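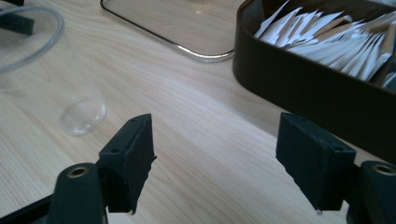
Brernby Light Wood Table: Review After Daily Use as a Drinks Station

The Brernby is a plain table with a light wood top, sold by Grirnska as a general-purpose surface for kitchens, break rooms and workshops. We have used ours mainly for a drinks station: a divided tray of sachets and dried leaf, its glass lid, and clear plastic cups. It came in one carton with the legs detached. The review covers the top, the edges, cleaning and how well the table suits small items that are moved many times a day. The tray gets a section of its own at the end.

Size and assembly

The table stands 30 inches high and the top is 24 inches deep. The depth matters more than the height for this kind of use. With a tray in the middle there is still room in front of it for a cup and a hand, and a person standing at the long side can reach the back edge without leaning.

Assembly is simple. The legs bolt into metal inserts on the underside, and the supplied wrench fits properly. Start all the bolts by hand before tightening any of them. We tightened the first leg fully and had to back it off to get the last one to seat. Ours stands on carpet, and the leveling feet have very little travel, so a low spot has to be shimmed.

Surface

The top is pale with a fine grain and a low sheen. Grain contrast is low enough that small objects remain easy to find, with one exception: clear plastic. A transparent cup lying on its side on this surface picks up the color of the wood, and people reach past it. Frosted cups are a little better. Colored cups would solve the problem completely.

The finish has enough friction for daily use. Paper sachets stay where they are dropped. Glass slides on it with a light push, and a heavier lid can be turned in place without lifting. We found no scratches from this, although we did find one dull patch where something gritty had been trapped under the rim.

Pencil marks show. A faint line near the left side of the lid has survived several wipes with a damp cloth. A soft eraser removes most such marks but leaves a slightly shinier spot, visible at a low angle. On a darker top neither the line nor the spot would be worth mentioning.
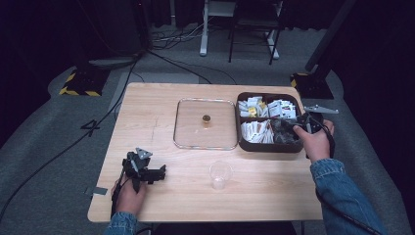

Fine plant debris is the main cleaning job. Every time the leaf compartment is worked in, some of it can end up on the wood, and dark fragments are very visible on a pale top. We count that as an advantage. The same debris on our older Skarnance table, which is walnut brown, went unnoticed until somebody put a sleeve in it. A dry brush followed by a barely damp cloth is enough. Wiping with a wet cloth first turns the dust into streaks and doubles the work.

Liquid resistance is adequate. We left a measured spill of black tea on the underside of the leaf extension – the same finish, out of sight – for 3 hours. It left a ring that was gone after a second wipe. Hot water without tea left no mark. We did not test wine, oil or solvents.

Edges

The edges are square with a slight ease, and they are the weakest part of the product. The finish is thinner there than on the face. Adhesive tape can be applied and removed cleanly if it is taken off within a few days. After a few weeks it pulled a little of the finish from a test spot underneath. If you label positions on the table with tape, put it on the face, where the coating is thicker, and replace it often.

The corners have held up. One has a small dent from a cart, which did not crack the coating.

Consistency of the grain

Grirnska describes the top as selected for even color. Color is even. The grain itself varies a good deal, with tight bands in one area and broad, lighter ones in the next, and the odd tight loop where the bands turn back. Buyers who want a neutral background, for product photos or color sorting, should ask for a view of the actual top before ordering. For ordinary use the pattern has no effect.

Light is a bigger factor. Under overhead fixtures the center of the top brightens noticeably, and white packets lose some contrast against it. Moving the table so that the lamp sat behind the user threw a shadow over the near edge, which was worse. Placing it halfway between two fixtures was the best compromise.

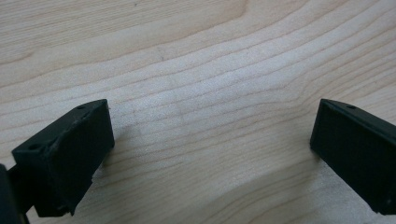 One reader wrote to ask whether the top could be sanded and oiled to get rid of the sheen, having done this on a similar table and been pleased with the result. It can be done, the reader added, but the oiled wood stained at the first tea spill and had to be redone before the end of August. We would leave the factory finish alone. It is fairly matte as supplied, and the loss of stain resistance is a poor exchange in a place where people pour drinks.

The same reader asked about load. The maker's sheet gives a figure for evenly distributed weight only, and none for a point load. We have had nothing heavier on it than a full water urn. There was no visible sag with a straightedge laid across the top.

Stability is good front to back and average side to side. Pressing down on a corner produces no lift. Pushing the long end produces a small sway that stops at once, and retightening the leg bolts after the first month reduced it.

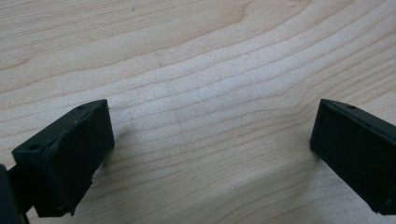

Wear overall has been light. After more than 500 uses logged on the sheet we keep beside the station, the working area looks the same as the area behind it when viewed straight on. From a low angle there is a slight polish where the tray sits.

The tray

The tray we keep on the Brernby is a dark brown plastic one with two compartments on the left and a leaf compartment on the right. It was bought separately and is included here for anyone planning the same arrangement. The sachets can be packed upright in the lower left, so the print is readable. In the upper left they tend to get packed in tight and leaning every way, and people rummage. The leaf side is open and easy to scoop from.

The lid is clear glass with rounded corners and a thin metallic rim. It takes up nearly as much table as the tray when it is set down beside it, so allow for both in any layout. On a 24-inch depth the two fit side by side comfortably, with the cup in front.

Good: even color, easy to brush clean, stable on carpet, sound instructions.
Less good: thin finish at the edges, short leveling feet, clear cups hard to see.

Recommended for light station use. For a wet area, look at something with a sealed edge.

Search this site
Enter keyword
Go

Related reviews
Skarnance walnut-brown side table: long-term notes
Leveling feet for carpeted floors
Divided trays with lids, compared
Soft brushes for tabletop cleaning
Grirnska stacking stool

Contact | Copyright, all rights reserved | Back to top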